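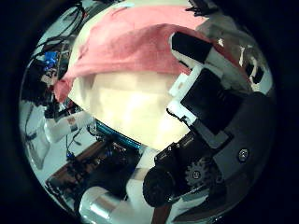 Sebastian Filip objected, on reading a draft of this section, that a cloth on a smooth panel is the easiest case a home-built gripper will meet, and that any figure obtained from it should be taken as an upper bound. We accept the point. The task was chosen for repeatability, and the results below should be read with his objection in mind.

**Figure 4.** Wrist-camera view of the salmon-pink cloth over the upper part of the cream panel, with the black fingertip pad at right.

### 4.2 Cloth handling on the shared bench

The arm was assembled at the Drurnby workshop over 12 weeks of evening sessions, on a bench used by other members for unrelated work. No area was fenced off for the experiment, and other people's equipment was left where it stood. The controller runs the Wuvanus software stack without changes, except for the grip routine, which was rewritten to close on motor current instead of on position.

Each trial begins with the cloth laid by hand over the top of the panel. The operator drives the arm to a start pose, after which the routine runs alone: approach, close, lift by a fixed height, move to the side, release. A trial counts as a success if the cloth leaves the panel completely and stays in the grip until the release command. Partial lifts, in which one end of the cloth remains in contact, count as failures. We ran the trials in blocks of 37, and the finger pads were wiped between blocks.

The camera sits close to the finger and moves with it. The lens has a round field of view, and the hand takes up the right side of it (Figure 4). This costs a good deal of usable image area. Moving the camera farther out was tried in July and given up, as the longer bracket shook during fast moves and blurred the view at the moment of contact.

Two properties of the view affected the edge detector. The first is glare. The panel is smooth, and under strong light it shows bright patches, one left of its middle and another toward the lower right in Figure 4. An early version of the detector took the border of such a patch for a cloth edge. The second is the folds. Shadowed creases can give a stronger response than the hem itself, even where the hem is nearly horizontal and stands out well against the cream surface. We now reject any edge that does not separate two regions of different hue. This removed most of the glare errors and some of the fold errors.

A full set comprises 3216 stored images. Of these, 13 were dropped before training because the file was damaged. Labels were drawn by one person and checked by a second, with disagreements settled by drawing the hem again from scratch.

### 4.3 Remaining faults

The main fault is slip at the start of the lift. The current threshold was set on a thicker cotton, and with thinner cloth the pad closes on a single layer and loses it. Lowering the closing speed helps – at the cost of a longer trial – but does not remove the problem. A softer pad from the Mocanu kit was fitted for one block and then taken off, as it wore through at the tip.

A second fault is backlash in the wrist. It is small when the arm approaches from above and larger when it approaches from the side, so all reported trials use the approach from above. The copy of the arm built at Bretdale to the same drawings shows the same pattern, which suggests that the cause lies in the gear spacing we specified and not in the assembly. The drawings have been revised, and neither arm has yet been rebuilt to them.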